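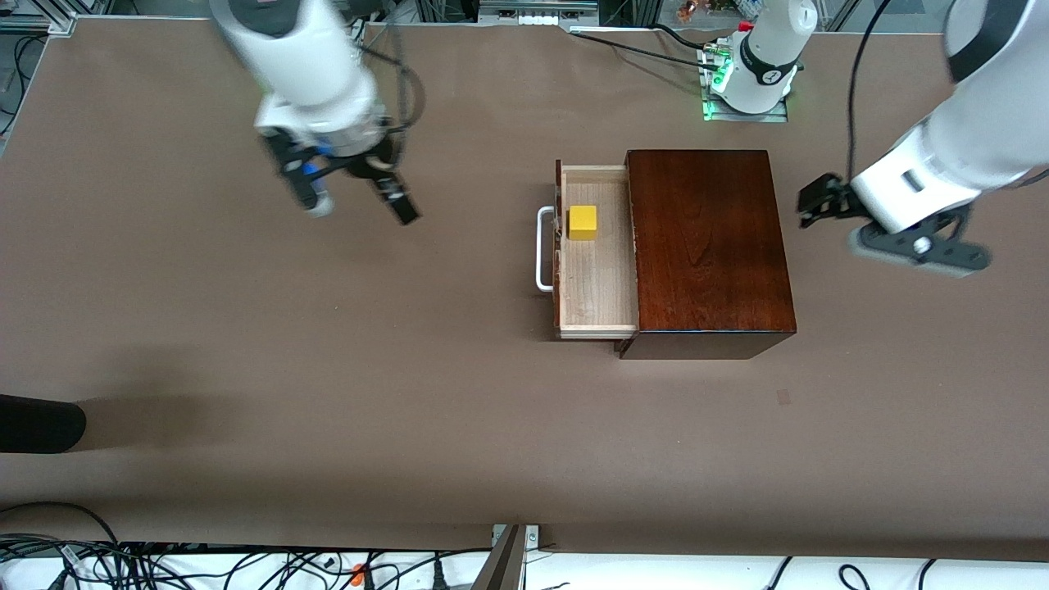 Endisgate Cellar — Fermentation and Blending Group

November 5, 2024

Tank 4 (the Jirkier block white) is still dragging. Density barely moved since the last reading and the smell is a bit eggy at the sample valve. Gave it a small nutrient addition and pumped over gently for 30 minutes. The smell was weaker afterward, still there. Did not add copper. I would like to see two more readings before anyone does.

Tank 6 is dry by the meter. Topped up and closed. Needs a malic check before we decide on sulfur. Strips are nearly finished and I don't trust the last few in the tube, so please order a fresh pack.

Barrels: topped the Zimell lot, 81 barrels. Used more wine than I had planned for, mostly on the bottom row by the door. Two bungs were weeping and I swapped them for new ones. Barrel 626 has a thin white film on the surface. Skimmed it, topped it to the bung, marked it with tape. It tastes fine, slightly flat. Keep it out of any blend until it has been tasted again.

Moved 3,328 liters of the Eyvindsson red off gross lees into the round tank. Slow going, the pump lost prime twice. I think the suction hose has a worn gasket at the tank end. Shona Nepia has a spare one and will fit it before the next transfer. Lees went to the small tote, not the drain.

Blend trial, bench scale. Base was the Eyvindsson red with three levels of the Zimell: 5, 10 and 15 percent. Shona and I tasted blind and both put the 10 first. The 15 had a green edge on the finish that I remember from the September fruit. The 5 was hard to tell from the base. Will repeat with the samples left open overnight — the green note may drop back, and if it does I would look at 12.

pH meter was reading high in the 7 buffer this morning. Recalibrated and it held. Readings on the tank sheet from before lunch should be treated as doubtful, and I have put a pencil mark next to them.

Still to do: rerun free sulfur on Tank 2, wash the filter housing, find the second hydrometer jar.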